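机器人操作与示教 课程讲义
第六讲 遥操作示教:从人手到演示数据
主讲:Marcelino Goicoechea
实验指导:Gil-soo Woo

一、本讲范围

上一讲讲的是拖动示教,也就是人握住机械臂末端,直接带着它走一遍。本讲讲遥操作示教,并说明两种方式各自适合什么任务。仿真部分使用 Linoslow 场景包,实验课在机房进行,请提前装好客户端。作业要求见第七节。

需要的预备知识:正逆运动学、齐次变换、夹爪的基本力学。第三讲关于奇异位形的内容会反复用到,忘了的同学先回去翻一遍。

二、几个术语

演示:操作者从开始到结束完成一次任务所留下的全部记录,包括关节角、末端位姿、夹爪开度和各路图像。

主端与从端:人手操作的一侧叫主端,执行动作的一侧叫从端。主端可以是一套缩小的机械臂、手柄,也可以是带位姿跟踪的控制器。从端可以是实物,也可以是仿真模型。

映射:把主端的运动换算成从端指令的规则。常用的有关节映射和末端映射。关节映射要求两侧结构相似,换算简单,操作者容易预判肘部的位置。末端映射只管手腕的位姿,其余交给逆解,两侧结构可以不同,但冗余自由度怎么走要另外规定。

离合:操作者暂时断开主从联系,把手挪回舒服的位置再接上。离合期间从端保持不动。记录里必须有离合标志,否则训练时会混进大量静止段。

三、拖动示教与遥操作的比较

拖动示教的好处是直观。手上能感觉到接触力,零件有没有顶住,一推就知道。缺点有两个。第一,人的手和身体会进入相机视野,而机器人自己执行时视野里没有人,两种图像分布不一致。第二,一个人很难同时拖两条臂,双臂任务基本做不了。

遥操作正好相反。人不在工作区里,图像干净,双臂也能同时控制。代价是力觉变弱甚至没有,操作者主要靠看。看不清的地方就容易出错,所以遥操作对视角的要求比拖动示教高得多。

选哪一种,看任务。单臂、接触多、不依赖图像的任务,例如沿边打磨,用拖动示教省事。双臂、依赖图像、物体位置经常变化的任务,用遥操作。

四、双臂任务中的视角与遮挡

本讲的例子是木工类任务:长木板的扶持与摆放,以及手工具的抓取和换手。这类任务的物体一长一短,长的容易碰墙,短的容易被夹爪挡住,适合用来讲遮挡问题。 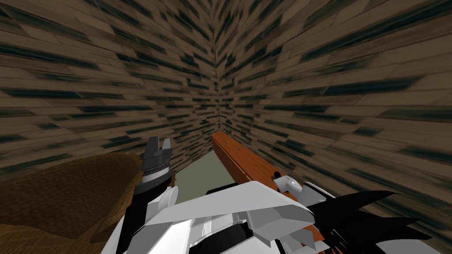 图 6-1 仿真场景,墙角处的长木板与双臂

图 6-1 中,一条臂的深灰色两指夹爪朝上张开,另一条臂的白色夹爪部件紧靠木板侧面。白色外壳占去了画面下方中间的一大块,木板靠近夹爪的一段只能看到一部分。操作者如果只看这一个视角,很难判断夹爪与木板之间还有没有间隙。

处理办法按优先顺序如下。

先换视角。在仿真里加一个视角几乎没有成本,但是要注意,操作者用的视角和策略训练用的视角最好一致。操作者看着一个视角做出的决定,策略从另一个视角未必看得出依据。实在需要额外视角时,把它也录下来,并在说明文件里写清楚操作者当时用的是哪几路。

再改姿态。末端位姿不变,调整肘部,让外壳让开视线。采用关节映射时由操作者自己调,采用末端映射时要在零空间里加一个偏置项。偏置不要加得太大,接近关节限位以后逆解会跳。

最后才考虑改任务布局,例如把物体从墙角往外挪。布局一改,前面录的数据就和后面的不属于同一个分布了,两批要分开存放,不要合并。

长物体还有一个问题。夹住一端时,另一端的位移会被放大,手腕转一个小角度,远端就扫过很长一段弧。靠墙操作时建议把旋转方向的映射比例调低,平移方向保持不变。Gil-soo Woo 在实验课上会演示两种比例的差别,请注意看远端的轨迹。

双臂之间的配合也要讲一下。初学者常常两只手一起动,结果两条臂的误差叠在一起,事后很难判断是哪一侧先偏。练习时先让一侧停稳,再动另一侧。熟练以后可以同时动,但接触前的最后一段仍然按先后来。

五、手工具的抓取

抓取手工具时,需要确定三件事:抓哪里,工具朝哪个方向,夹爪闭合到什么程度。

抓取点由后续动作决定。只是把工具从一处搬到另一处,抓在重心附近最稳。要使用工具,就要抓在柄上,并给刃口一侧留出活动空间。要递给另一条臂,还得给对方留出可以夹的位置。这三种情况的演示要分别打标签,混在一起训练,策略会在几个抓取点之间摇摆。

方向的问题在于,工具在夹爪里的角度不一定等于操作者以为的角度。带锥度或圆弧的柄,两侧受力不在一条线上时容易转动。平行两指夹爪夹圆柄,绕指面法线方向的转动基本只靠摩擦约束。
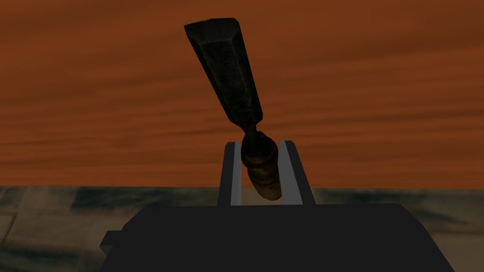 图 6-2 仿真场景,夹爪中的凿子近景

图 6-2 是凿子的近景,刃口朝上,木柄位于两指之间,整把凿子向左上方倾斜,与竖直的手指不平行。柄与右侧手指之间可以看到空隙。近景画面适合检查两件事。

一是倾角。工具轴线与手指方向的夹角要在抓取后记录一次,后续动作开始前再记录一次。两次数值差得多,说明工具在夹爪里转过。仿真里直接读物体位姿即可,实物上要靠图像估计。

二是接触。仿真中显示用的网格和碰撞用的网格往往不是同一套,画面上有空隙,不等于物理引擎里没有接触;反过来,画面上贴紧了,也可能没有接触力。判断是否夹住,以接触力读数为准,图像只作参考。写检查脚本时,两侧手指的接触分开读,不要只看合力。

闭合程度用开度指令还是用力指令,取决于从端支持什么。Fekov 主端的扳机输出的是连续开度,接到 Vorneck 从端时要经过一层换算,换算表在课程资料包里。操作者扣扳机的习惯不同,有人一扣到底,有人慢慢收。录之前先统一要求:接近时保持全开,到位后匀速闭合,闭合完成后停顿一下再抬起。这个停顿给后面的自动分段提供了依据。

凿子、刻刀一类带刃工具,在仿真里怎么抓都不会出事,但学到的习惯会带到实物上。实物实验一律使用没有开刃的工具,刃口方向不得朝向另一条臂的线缆。

六、录制流程与数据检查

每组两人,一人操作,一人记录。录完 20 条后互换。流程如下。

1. 打开场景,确认随机种子已写入日志。
2. 主端回零,检查主从两侧初始姿态的偏差。偏差没有消除之前不要接通离合。
3. 接通离合,先做一段空动作,确认方向没有反。左右手接反是最常见的错误。
4. 开始录制,完成任务,停止录制。
5. 记录员当场填写结果:成功、失败或作废。失败和作废要分清。失败指操作者正常操作而任务没有完成,作废指设备断连、误触等与任务无关的情况。
6. 场景复位,回到第 2 步。

单条演示上限为 60 秒,超时记为失败。失败的演示不要删除,单独放一个目录,下一讲讲纠错数据时要用。

往届同学在 Tanasarn 数据集上做过整理,共 2,773 条演示。整理中遇到的问题主要有以下几类,请各组在交作业之前自查。

时间戳没有对齐。关节数据和图像的采样频率不同,要按时间戳插值,不能按序号硬配。

开头有静止段。操作者点了录制以后还在调整坐姿,从端没有动。这一段要裁掉,裁剪的起点以第一次超过速度阈值为准。

离合后位姿跳变。重新接通时主端没有对好,从端瞬间移动。这种演示不能靠平滑来补,直接记为作废。

标签与画面不符。例如标签写的是柄部抓取,回放时夹的却是别处。由没有参与录制的一名同学抽查回放,比本人检查可靠。

七、作业

(一)用关节映射和末端映射各录 20 条手工具抓取演示,比较完成时间和失败原因。失败原因用文字写,不要只给比例。

(二)选一条木板摆放演示,画出木板远端的轨迹,标出操作者明显减速的位置,并说明当时哪一路视角里能看到接触处。

(三)写一个脚本,检测抓取后工具在夹爪内的转动。输入为物体位姿和末端位姿,输出为每一时刻的相对转角。阈值自定,在报告里写明取值理由。

(四)选做。在末端映射中加入肘部偏置,重新录制第(二)题的任务,观察遮挡是否减轻,并给出同一时刻的前后对照图。

报告与数据打包提交,文件夹以组号命名,数据格式按资料包中的模板。迟交的处理办法见课程大纲。主端设备数量有限,请提前在预约表上登记,用完后把两侧主端放回支架,扳机保持松开状态。

下一讲:失败演示与人工接管数据的使用。课前请读资料包中关于分段标注的部分。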